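Spare keys and the new lock-out procedure

The new door locks at Clestmont go live on 09/09/2025. Every household in the Mellor and Folturum buildings will get two keys for the front entrance and one for the bike room. The old front door keys will stop working the same morning.

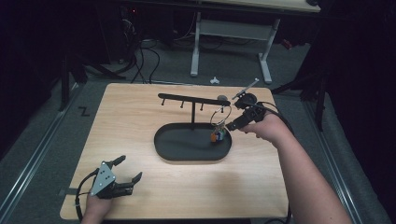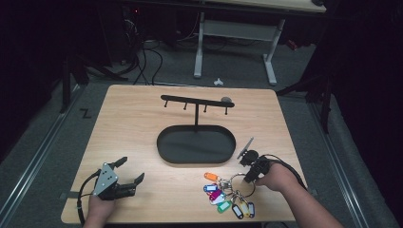
Pick up your keys from the office on the ground floor of Mellor. Bring a photo ID and your old keys. If you can't come yourself, send a signed note with the person collecting for you. Cherry Mae Maglaya has blank forms at the desk, or you can write your own as long as it gives your name and apartment number.

Extra keys cost $16 each. The new ones can't be copied at a hardware store, so order through the office and allow a few days. A lost key should be reported as soon as you notice it is missing.

The lock-out procedure has changed too. In August we had several late calls from people stuck outside, and some of them waited more than an hour. From now on the night number goes straight to Colin Yeoman or whoever is covering for him. You will be asked for your apartment number and the name on the lease. There is no charge for the first call in a year. After that it is $37.

We no longer hold spare apartment keys for residents unless you have signed for it. If you left a spare with us before the change – many people in Folturum did – please stop by and either sign the new form or take your key home.

Questions about the bike room should go to Rosario Bianchini. The racks along the back wall are staying where they are.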